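6 min read

3.2 Demagnetization of bonded ferrite rings

Bonded ferrite rings were molded from the Pitavora compound in two batches, one with axial and one with radial orientation. Each ring was magnetized to saturation in a pulsed field and left at room temperature overnight before the first flux reading. Rings with visible chips at the gate were set aside and do not appear in the results.

Thermal exposure followed the stepped schedule of Trusov. The oven was held at each step for 200 minutes, and flux was read with a Helmholtz coil after the rings had cooled. Irreversible loss was taken as the difference between the first reading and the reading after cooling - reversible loss was not corrected for. A total of 312 rings completed the schedule.

Loss in the axial batch rose evenly with temperature. The radial batch showed a wider spread, most of it in rings taken from the outer cavities of the mold, where the orienting field is weaker. 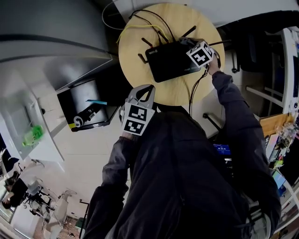
Figure 4.

The spread narrowed when the outer cavities were left out of the analysis, but the difference between the batches remained. Binder content was the same in both, so it does not account for the gap. Fill pressure was logged only for the axial batch and is not considered further.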